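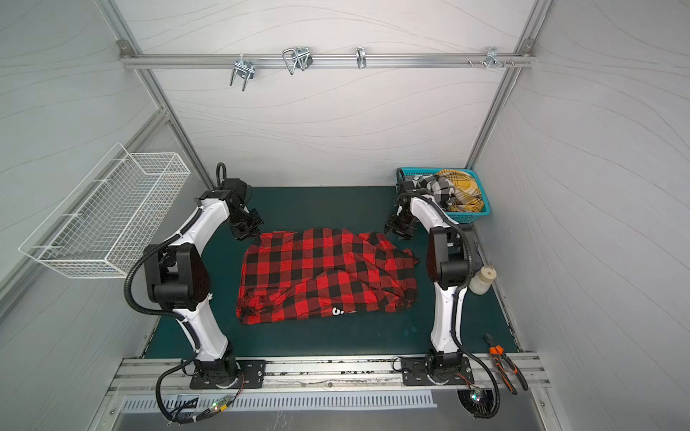
How much leaf tissue do you need to get usable DNA from one plant? For most soft leaves, a piece of 100 mg is enough, if it is young and was dried fast.

Field Methods > Plants > Collecting leaf samples for DNA

This page explains how we collect leaves at the Allthorpe plots, where 204 species are now sampled. The steps are for people who know how to identify plants but have never collected for sequencing.

Before you go out

Fill small zip bags with dry silica gel, the kind with orange beads that change color when they take up water. You need at least ten times more gel than leaf by weight. Write the labels with pencil on paper. Marker ink can disappear when it touches ethanol, and we lost a set of samples from Flanagan meadow in this way.

In the field

1. Choose a healthy young leaf without spots, eggs or mold. Old leaves contain more compounds that disturb the extraction.
2. Wipe the leaf with a clean tissue. Pollen or algae from another species will also give DNA.
3. Tear the leaf into strips and put them in a paper tea filter. Thick leaves should be cut smaller, and the middle vein removed.
4. Place the filter and the paper label in the bag with the gel, press out the air and close it.
5. Clean your scissors with ethanol before the next plant.

Take also a pressed specimen from the same plant, with the same number. A sequence without a specimen is hard to trust later, when somebody changes the name of the species. Our numbers are simple and continue from year to year - the last one in March was 2,694.

Drying and storage

The leaf should break when you bend it after one day. If it still bends, change the gel and wait again. Succulent plants can need several changes, and for these we prefer to freeze the tissue directly.

Keep dry samples in the dark at room temperature, inside a closed Brusteck box with fresh gel. Fresh leaves that you can't dry the same evening may stay in the refrigerator at 4 °C until the next morning, wrapped in damp paper. Do not put them in the freezer and then thaw them, the cells break and the DNA is damaged quickly.

Contact | © Gretex Field Methods | Back to top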